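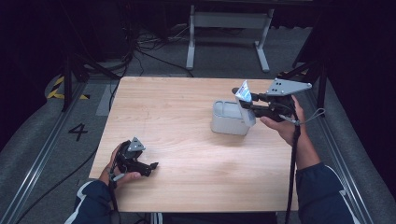
Last updated: September, 16.40

3 min read

Subject: Re: [drerkovcombe-wood] Keeping pale tops pale

Hi all, quick one as I'm meant to be out the door. Oliwia's question from last night, quoted so the digest people can follow:

> From: Oliwia Kalinowski
>
> Evening everyone. Hoping to pick brains. I've got a table top in pale
> wood, bare, planed and sanded, and I'd like it to stay the colour it is
> now. Last one I did with ordinary Danish oil and within a year it was
> the colour of weak tea, which my sister says she likes but she's being
> kind. It'll get daily use, meals and homework and the odd hot mug.
> Is it oil, wax, varnish, what? Senan told me soap and I thought he was
> pulling my leg. Also how far do I sand, I've read to go up to 1,000 and
> I've read that's daft.
>
> Thanks in advance
> Oliwia

Right. Senan wasn't pulling your leg. Soap flakes in hot water is a proper finish, people have done floors with it for donkey's years. Stays very pale. Feels lovely. But it's hardly any protection, and you'll be re-doing it every few weeks if there's homework going on. Felt tip goes straight in. I did a bench that way and gave up.

Your tea colour is the oil. Anything with a lot of linseed in it goes yellow, and a dark cupboard makes it worse, not better, oddly. Had a shelf in the back room go far darker than its twin by the window. Put it in daylight for a month and some of it came back. Not all.

What I'd use is a water based varnish, matt, three thin coats. Goes on milky, dries clear. First coat raises the grain something awful so wet the top beforehand, let it dry, knock it back with 240 and then start. Don't skip that. I skip it every time and swear at myself every time.

Or hardwax oil with a touch of white in it, if you want to be able to patch it later. The white stops it looking wet. Brullum do one and so do Lorkano I think, never tried theirs. Do NOT put extra on because it looks thin. Wipe on, wait the ten minutes, wipe off untill you think you've taken it all back off again. That's the right amount.

Sanding: 180 for varnish, stop there. For hardwax oil 150 even. Going up to 1,000 on bare wood just polishes it and nothing soaks in. The only place 1,000 earns its keep is between or after coats of varnish, very lightly, if there's dust nibs, and then a folded brown paper bag does it nearly as well. Hubert will disagree with me, Hubert always does, he's got a rack of every grit going.

Watch the curvy bits. Where the grain arches the wood takes finish unevenly and you can get a blotch you'd never have seen when it was bare. Test patch underneath. Let it dry properly before you decide, wet colour tells you nothing. 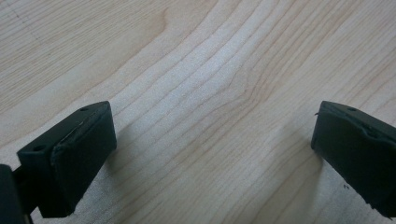

Category: Finishes / colour change

More on drying as that's where most of us go wrong, me included.

Touch dry isn't hard. The tin will say recoat after about 90 minutes, fine in August, hopeless in a cold garage. Then leave it 21 days before you let a hot mug near it. I know. Eat off your laps. Oriana lent hers out for a supper after a week and got a ring at every place setting, and had to take the whole thing back and start over.

Also do the underside! Same number of coats. One side sealed and the other bare is asking for a cup in the board. Doesn't have to be pretty.

Cleaning once it's up: damp cloth, dry cloth. No spray polish, ever, it leaves silicone behind and you'll curse it when you come to refinish. No vinegar either whatever your aunt says.

If you go the oil route, rags flat outside to dry or in a bucket of water. Please don't scrunch them up in the bin. They do catch fire by themselves, it's not a tale.

Places to get stuff: Śliwiński on the ring road will decant small amounts if you take a clean jar, saves buying a big tin that skins over. Ask for the matt not the satin, they look the same in the shop.

Aleksandra, you had that pale top by a south window, did the varnish hold its colour? Think you said it went a bit pinkish or was that the curtains. Would be good to know before Oliwia spends money.

And can someone tell me where the Drerkovcombe offcuts list has gone, link in the footer is dead agian.

Will read replies tonight.

Hope it comes out well Oliwia, do the test patch.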